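4.2 Recording a door task with the Hakimo hand gripper

Choose a cabinet with hinged doors and enough free space for a door to open fully.

1. Hold the gripper level and press the side button for 2 seconds.
2. Bring the fingers towards the closed door.
3. Open it slowly, then move back until the shelf inside is in view.
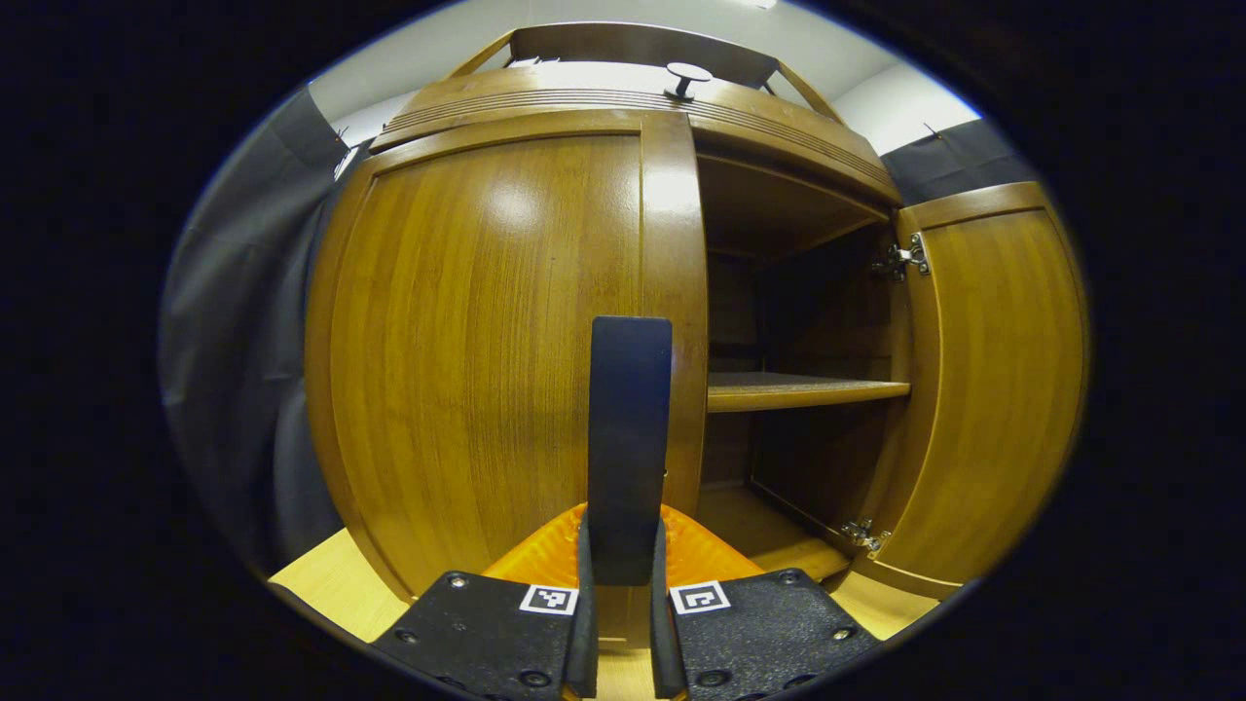

4. Close the door with the same speed and release the button.

Note: Both square markers must stay visible during the whole recording. If one is covered, the Clasodix software rejects the file.

Caution: Do not pull on a locked door. The fingers can bend.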